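Leonie Kramer
September 24, 2022
Last updated: April

Budget season thread, for anyone else trying to buy a robot with legs out of a pot of money meant for chairs.

We had quotes from Clerus and Irnar. Clerus was cheaper by a margin that made our finance office sit up. Then I found the page with the gripper on it. The gripper was extra. So was the cable for the gripper.

Irnar put everything on one sheet, including a line called "sundries" at £300. I asked what the sundries were. They said it varied. I have decided to respect that.

Things I'd now budget for before the robot itself: spare foot tips, finger covers, a second battery, and somewhere to put it all that isn't my desk. We planned for one of those.

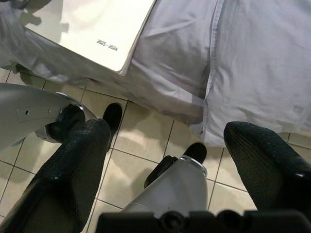 Finger covers, by the way, are a consumable. I had them down as a one-off. Toshiko Hosoda, who does our purchasing at Wadthorpe, crossed that out in pen and wrote "ha".

Cloth work is what eats them. If your plan involves shirts, order three sets and lie to yourself that the third is a spare.

Also ask what floor the demo was done on. Ours was rubber matting, very grippy, very flattering. Most buildings I know have tiles.

Training days: Alcaraz wanted to sell us three. We bought one and a lot of biscuits. I'd go for two next time — the biscuits were fine, the afternoon session was a blur.

Final split on the form is 70 per cent robot, 30 per cent everything the robot needs in order to be one. I started at 95 and 5. If your first draft looks like mine did, put it in a drawer for a week.

Form goes in tomorrow. The chairs will have to wait until April.

Comments

gritbin_tom: Our "sundries" was a carrying case. It doesn't fit the robot.

Marsh Lane Labs: Did either of them quote for repairs after year one? We forgot to ask and it hurt.

Leonie Kramer: Irnar did. Clerus said they'd get back to me, in a tone.

pell_w: Signed, someone sitting on one of last decade's chairs.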